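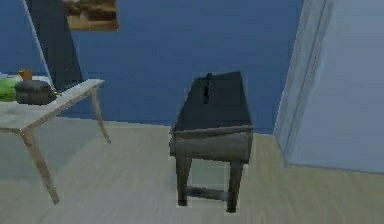 The team meets in a second-floor classroom after the last bell, and by 3:30 most of the laptops are open. The club calls itself Pandonlow. It has 7 members this year, all juniors and seniors, and for the fall and winter they have been working on one entry for the Brullow household navigation contest, which is run entirely in simulation.

"We don't own a robot," the team captain said when I visited in March. "We had a wheeled base two years ago and the battery went. So simulation was the only way we were going to compete."

In the Brullow contest every school gets the same set of virtual homes. A program written by the students has to find its way through the rooms, locate the objects it is given on a list, and report where each one is. The organizers keep back a group of homes for the final. The students practice on the public ones and hope their code holds up somewhere new.

The captain handles the mapping code. A second student, a junior who joined after taking the intro programming class, does most of the work on object detection. She said the hard part for her was training data.

"We had 684 labeled views in November and I thought that was a lot," she said. "Then we tried a room we hadn't labeled and it missed half the stuff. We're at 3,584 now. I did a lot of those on the bus." 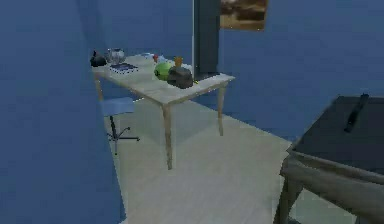 Small items have cost them the most points. The contest scores each object the same, whatever its size, and the detector was built around furniture, so tables came easily and the things on top of them didn't. In one practice room a table holds a kettle, a glass bowl, a book, an orange cup and a lumpy gray bag, along with a yellow speck near the corner that the junior still can't name with confidence. Her program kept skipping the bowl.

"You can see the table through it," she said. "I get why it's confused. The bag it finds every time, because the bag is big. But the yellow thing is a few pixels. If you back the viewpoint up at all, it's gone."

Her fix was to have the program slow down near any tabletop and take more than one look. It costs time, and each run has a time limit, so she and the captain argued over it for most of a month. They settled on a second look only when the first one turns up something the detector is unsure of.

The club's adviser teaches physics and says he knows less about the code than anyone in the room. He books the lab, signs the forms and asks the students to explain their changes out loud before they merge them. "If they can't tell me what it does, it waits a day," he said. Their computing time comes through Borbély, a local machine shop that paid for a used graphics card.

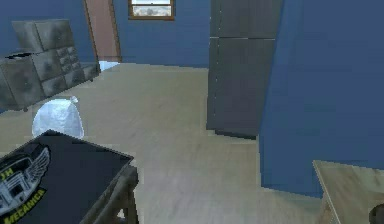
Planning a route is the captain's side of the project, and he talked about it longer than anything else. His first planner treated the floor as either open or blocked, and it drew paths that ran too close to corners. He now adds a margin around everything. He pulled up a view looking toward a gray refrigerator, with a wide lane of floor between two tables and a white plastic bag sitting on the ground near the dark one. The old planner ignored the bag – it was low, and he had set the height cutoff too high.

"I was only thinking about furniture," he said. "I never thought somebody would put a bag on the floor. My own room has bags on the floor."

The wall that juts out on the right in the same view gave him a different problem. His code has to guess at what is behind it, and for a while it guessed that there was nothing. Now unseen space is marked as unknown, and the program goes to check if there is time left.

Their best practice score is 87, set two weeks before I came by, on a version of the code they named Braltell. They have not matched it since. The captain thinks they got an easy starting position. The junior thinks a later change to the second look broke something, and she has been going back through the versions one at a time to find it.

The final is in the spring. The code has to be turned in a week ahead, and after that the students can only wait for the results to post. Both said they planned to keep labeling until then.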